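Gripper fault, Drarkville -- what happened and where we are now

Posted 2025-09-09 by Saulius Priedītis

Quick page for the people who keep asking. More to come when I've sorted the folder out, most of it is still on the other laptop.

Background for anyone new. We're running a two-armed humanoid from Jultness in a furnished flat in Drarkville, on small household jobs. Wipe the counter, empty the bin, put the soap back. Runs went on through August without much trouble. Then on run 179 the right gripper stopped letting go. Command sent, command logged as done, fingers still shut. The software beleived the hand was open and carried on with the next move.

It had the rim of a bin at the time. Arm swung up, bin came with it, knocked the edge of the worktop hard. No one hurt, Zariņš was in the doorway and hit the stop. Stone is fine. Bin has a dent.

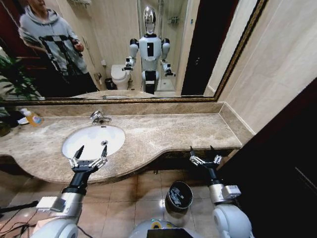
The log says the finger position was last updated 565 milliseconds before the arm moved. Our own limit is 80. So the check was there, it just wasn't being applied to the right side -- a setting lost when we swapped the wrist module and copied the old file across. My fault, I did the copying.

Changed so far:

Arm won't move off a grasp until the finger reading is fresh, both sides.
Lift speed halved anywhere near a sink, mirror or glass.
Stop button now in someone's hand for the whole run, no putting it down on the side.
Wrist files named left and right, no more copying by hand.

Still open: why the fingers stuck at all. Latby have the old module on the bench and have found 2 worn pins in the connector, which might be it or might not. They want the cable as well, going in the post tomorow. If it is the connector then the left one needs doing too, same age, same hours.

Until they answer it's slow runs only, nothing heavier than a cloth or an empty bin. Anyone due to work in the bathroom or kitchen, read the new stop rules first and sign the sheet by the front door. Zariņš has the spare button if yours is flat.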